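Chapter 3
Meals Away from the Table
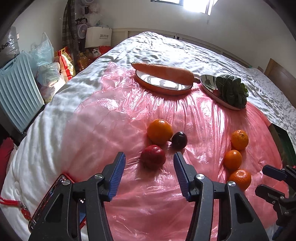

3.1 Why the bed is a poor table

A table is hard, flat and indifferent to where you put things. A bed is none of these. Set an orange on a mattress and it will find the lowest point, usually the one you have just made by sitting down. Generations of convalescents, students and people on honeymoon have eaten in bed regardless, and household manuals have scolded them for it with little effect.

This chapter takes the habit as given and asks how to lay the meal out. We begin with fruit and a couple of plates on a plastic sheet, spread over white bedding. The plastic keeps juice off the fabric. It does nothing for the slope, and its creases will hold a plum only until somebody moves a knee.

In the Hemulside household survey, 63 of the 600 people who replied said they ate in bed at least once a week. Far fewer owned a tray. When asked what they put under the food, most wrote "a plate", and several wrote "the duvet".

3.2 Terms used in this chapter

Ground layer: whatever lies between the food and the bedding. A thin sheet will do for whole fruit. Soup needs a tray, and a certain amount of courage.

Roller: any food that travels when the mattress shifts. Oranges, plums and boiled eggs all qualify. Toast does not, though it has crumbs to make up for it.

Anchor: a heavy or flat-bottomed item placed to hold the ground layer still. Shallow plates are weak anchors when bare and better ones when loaded.

Before reading on, lay a sheet of plastic over your own bed and put three rollers in the middle. Sit down at the edge. Note where each one stops, and keep the notes for the exercise in section 3.4.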